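I started learning to bake bread in March, which is a silly month to start because my kitchen is freezing until at least the end of April and dough hates a cold kitchen. I didn't know that then. I thought I was bad at it!

So this is a long ramble about sourdough, and if you came for a recipe you'll have to scroll, because it's in there somewhere but I keep getting distracted.

My first starter came from Juwita Majimbun, who I used to share an office with and who has been baking since before it was fashionable. She gave me a jam jar with an inch of gray sludge in the bottom and said, "Feed it when it looks sad." That was the entire lesson. I fed it every morning and every night for a week and it looked sad the whole time. It smelled like nail polish remover. I texted her a photo and she wrote back "hungry," so I fed it more, and then it climbed out of the jar overnight and glued itself to the shelf. (I was so proud. I scraped it off with a butter knife and told everybody at work.)

The first loaf was a disaster, obviously. I'd read that you should be able to poke the dough and have it spring back slowly, and mine did spring back, slowly, so in it went. What came out was the weight of a paving stone, with one enormous cave under the crust and a solid rubbery layer at the bottom. We ate it toasted, with a lot of butter, and my husband said it was "very chewy" in the voice he uses for other people's babies.

Loaf number 2 was the same. Loaf number 3 was worse, because I'd decided the problem was too much water and I took some out, and then I had a dry paving stone.

What finally helped was a thermometer. I stuck it in the dough after mixing, and it was so much colder than the book said it should be that I laughed out loud. All those recipes that say "leave for 4 hours" are written by somebody with a warm house. In my house, 4 hours gets you a bowl of wet flour that has thought about it a little. I needed most of the day. Once I stopped watching the clock and started watching the bowl, the bread got better almost immediately, and I'm still a bit annoyed at how simple that was.

Anyway, I now have a system, if you can call it that.

## What I do now

I mix in the morning, before breakfast, with warm water from the tap. Not hot. If it feels like a baby's bath, that's right. I put the bowl in the oven with only the light on, and I put a sticky note over the oven controls, because I have preheated that oven with a bowl inside it and I'm not going to tell you how the tea towel came out.

I fold it a few times when I walk past. The books have diagrams for this and I've never once managed to make mine look like the diagram. You grab an edge, pull it up, flop it over, turn the bowl, do it again. If it fights you, leave it alone and come back after a cup of coffee.

Then I wait until it's puffy and wobbly and there are some bubbles on the top. Shaping next, then it goes into the fridge overnight, and I bake it in the morning in the big lidded pot my mother-in-law was going to donate. It's heavy and chipped and I love it. Lid on for the first part, lid off for the rest, until it's darker than you think it should be. Go darker! I pulled so many pale loaves out early because I was scared of burning them, and they were all gummy in the middle.

The actual numbers, for anyone who asked (two people asked):

- 400 grams bread flour
- 50 grams whole wheat
- 300 grams water
- 90 grams starter
- 9 grams salt

That makes one loaf that fits my pot. If yours is bigger, you'll get a flatter loaf and it'll still be good.

## The flour thing

I held out on fancy flour for ages. I figured flour was flour and people were being precious. Then Ilango Pai, who lives two doors down and had been getting my mistakes through the fence for his chickens, came back from a trip with a bag of stone-ground wheat from a little mill called Stumness and left it on my step. I used it for the whole wheat part and the whole kitchen smelled different. Nutty, kind of sweet, almost like hay. I'd love to say I couldn't tell the difference once it was baked, because it costs a ridiculous amount, but I could.

So now I ration it. I buy the ordinary supermarket bread flour by the sack and keep the good stuff in the freezer, double bagged, behind the peas. I've also tried the Mornar rye, which makes everything sour and sticky in a way I like and my kids don't.

And the chickens are fine, by the way. They prefer the bad loaves, I think, but they aren't a fussy audience.

## Crumbs, scoring and other things I worry about too much

For a while I got really hung up on the holes. If you've ever looked at bread online you'll know what I mean, everyone holding up half a loaf so the light shines through it. I spent weeks chasing that, adding more and more water, until I had a dough I couldn't pick up without it running down my wrists. I did get the holes in the end. And then I made a sandwich and the mayonnaise fell straight through onto my lap. 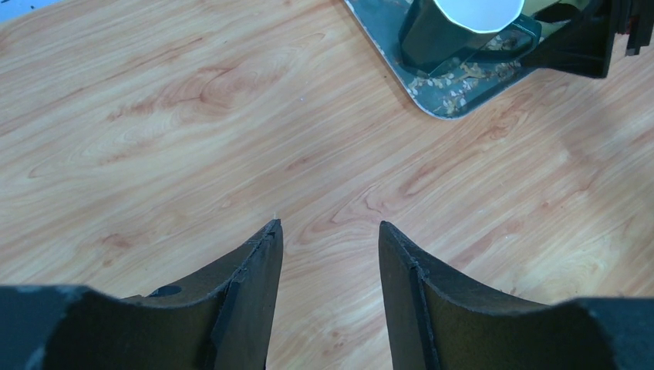
I went back to a tighter loaf after that and I've been happier. It holds jam. It holds an egg. You can cut it thin, if you have a decent knife, and I do now, because I got one for my birthday after dropping hints so heavy they could've been my early bread.

Scoring is the part I still can't do. I've watched so many videos of people carving wheat stalks and leaves into the top with a razor blade, and mine look like somebody sat on a zipper. One slash, fairly deep, a bit off center, is about my limit. Do it fast and do it straight from the fridge when the dough is cold and stiff. If you stop halfway to think, the blade drags and you get a tear.

I also used to slice the bread while it was hot, and I know, I know. Everybody says wait. I've got two teenagers and the smell brings them down the stairs faster than a fire alarm, so the waiting doesn't always happen. When it does, the inside sets up properly and it keeps for days longer. When it doesn't, we have squashed, steamy slices with butter running off them at nine in the morning, and I can't pretend I mind.

A couple of people have written to ask what to do with all the extra starter. Pancakes, mostly. I also make crackers: mix the leftover starter with some melted butter and salt, spread it as thin as you can on baking paper, throw seeds at it and bake until it's crisp. It's the easiest thing on this whole page and it gets the most compliments, which is slightly insulting after all the work I put into the bread.

Juwita came for lunch a little while ago and I gave her a loaf made from the great-great-grandchild of her own sludge. She turned it over and knocked on the bottom, the way she does, and listened to it. Then she asked whether I'd ever tried it with olives. I hadn't, so there's a batch in the oven right now with the light on and the sticky note up, and I'll let you know how it goes.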